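Hallgate – Guide de mise en service, section 4 : tâche « écriture d'un mot »

Cette section suppose que l'étalonnage des deux bras est terminé (section 3) et que le module de planification Stinddale est lancé.

4.1 Réglage de la détection des pièces

1. Répartissez les pièces à plat sur la table blanche.
2. Ouvrez le flux de la caméra de poignet dans Etatby, onglet Perception.
3. Masquez les doigts de la pince avec l'outil Zone exclue. Sans ce masque, une pièce en partie cachée par un doigt est souvent coupée en deux objets.
4. Cochez « Trous » comme repère d'orientation. Les barres et les arcs ont un trou près de chaque extrémité.
5. Réglez le seuil de confiance sur 60.
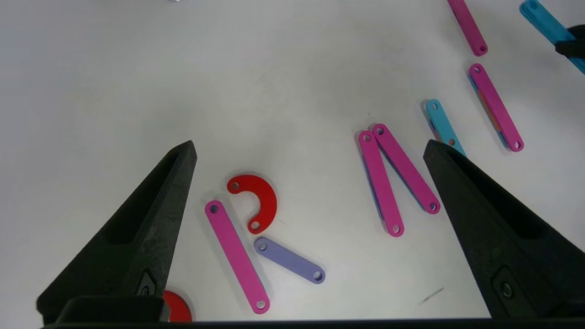 Fig. 4-1 – Vue de poignet : barres roses, cyan et lavande, arc rouge entre les doigts. Certaines barres roses recouvrent une pièce bleue.

Remarque : deux pièces superposées peuvent être lues comme une seule. Activez « Séparer par couleur » et vérifiez que la bande visible sous la pièce du dessus reçoit son propre contour.

4.2 Lecture du mot et pose

1. Placez le panneau debout au fond de la table, face à la caméra de tête. Le mot doit être en capitales, au marqueur noir.
2. Lancez Lire la consigne et corrigez le texte reconnu si nécessaire.
3. Choisissez un modèle de lettre. Le modèle 2 compose le A sans barre transversale.
4. Lancez Exécuter.

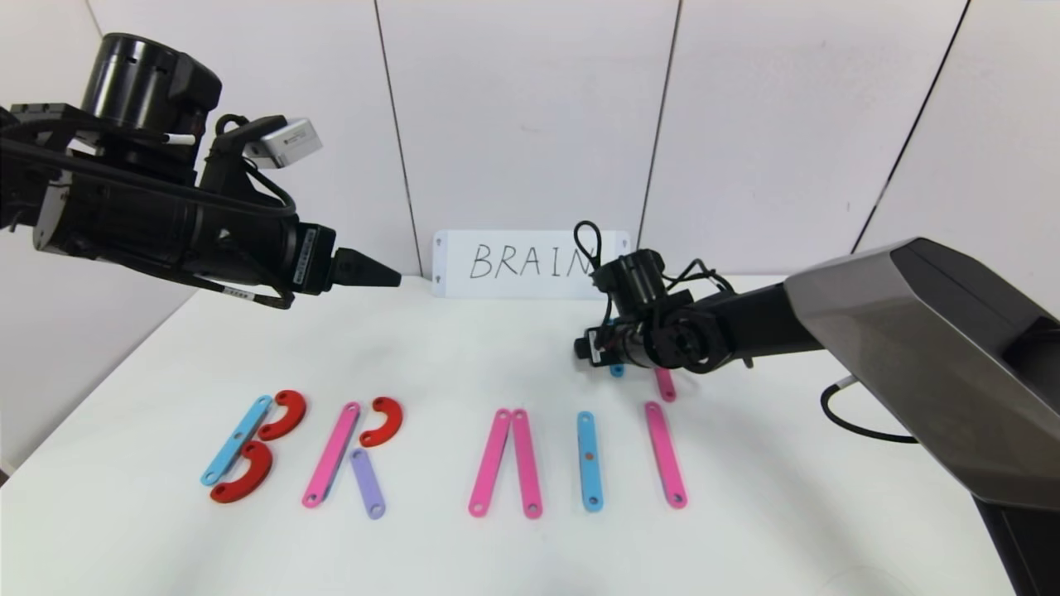 Fig. 4-2 – Vue de tête, mot « BRAIN » : B, R, A et I composés, N incomplet.

ATTENTION – Ne passez pas la main au-dessus de la table pendant l'exécution, même si l'un des bras semble à l'arrêt.

Si une pince masque une lettre du panneau, le planificateur garde la dernière lecture validée. Ne relancez pas la lecture avant la fin de la pose.

Code 46 : pièce introuvable. Reprenez à l'étape 4.1.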